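Edit room notebook, September

Back on the Loltness reels this morning. Mared Morris dropped off the last of the cans before I'd had coffee, so I did the inspection half asleep and then did it again properly after lunch. Good thing too, because I'd written the head leader of reel 4 down as the tail. It's a regional feature shot in 1963, black and white, and as far as Mared can tell it played one hall for a week and then went into somebody's shed. She wants it ready to screen by the time the Fillwood people open their bookings, and I keep telling her that depends on reel 6.

Shrinkage first. Reels 1 to 3 are fine, a bit curly at the outside but they lie down. Reel 4 is worse toward the core. I measured over 200 frames in two places and got different answers, so I'm calling it uneven and leaving it there until Mircea Jitaru has had a go with his own gauge (he's fussier than me, and he'll enjoy it).

Splices! So many splices. Whoever cut this print used tape on top of cement on top of tape. I've redone 10 of them on reel 2 alone and my thumbs hurt. The odd thing is that the cuts all come in the dance hall section, which runs long in the shooting script and is over in no time on the print. Mared's theory is that the exhibitor trimmed it to squeeze in a newsreel. Mine is that the projector ate it. We haven't settled it and I don't suppose we will.

Sound is where I spent most of the afternoon. The optical track on reel 3 has a thump that comes round again and again, and I'd blamed the transfer, but it's on the film - you can see the mark with a loupe. I ran a pass through Plikum with the gentle setting and it took the thump down nicely and also took the ends off the consonants, so the leading man now sounds like he's got a cold. Back to doing it by hand. I'd sooner have a thump than a lisp.

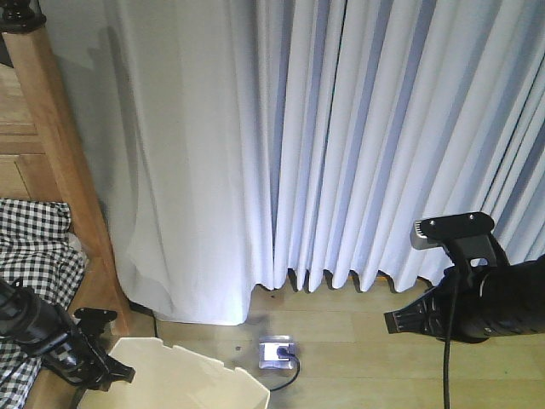
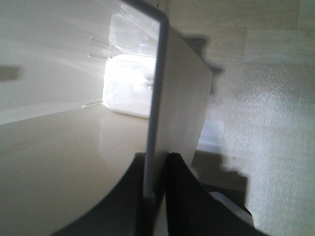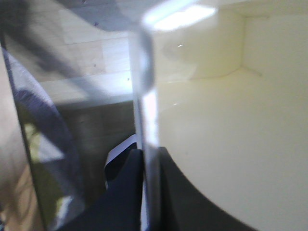 Reel 6 and the missing end

OK, the big one. Reel 6 stops before the film does. The script has the ferry leaving, then a short scene on the quay with the two sisters, then the end title. Our print has the ferry, a bit of the quay, and then it's straight into clear tail. No end title at all. I went through the cutting notes Mared photocopied and shot 504 is listed as the last one in. What we've got on the reel finishes partway through the one before it.

Mircea says there may be a second print. He remembers a listing under Zürcher, a private collection that got broken up, with one can marked in German and the right title misspelled. He's writing to them. If that can holds the end we can make a decent job of the join, though the contrast is bound to be different and I'll have to grade the whole quay scene to match.

If it doesn't turn up, I'd like to fade where the film runs out and put up a plain card with the missing dialogue from the script. Mared would rather stop dead and bring the house lights up. We had quite a long chat about it in the corridor! I can see her side, but I think an audience would sit there assuming something broke.

For tomorrow:

Clean reel 5, both sides, and check the perforations near the first changeover mark.

Ask Mircea about the gauge.

Redo the last two minutes of sound on reel 3 by hand, starting from the untreated file.

Order more splicing tape, the narrow one. The wide one is what got us into this mess.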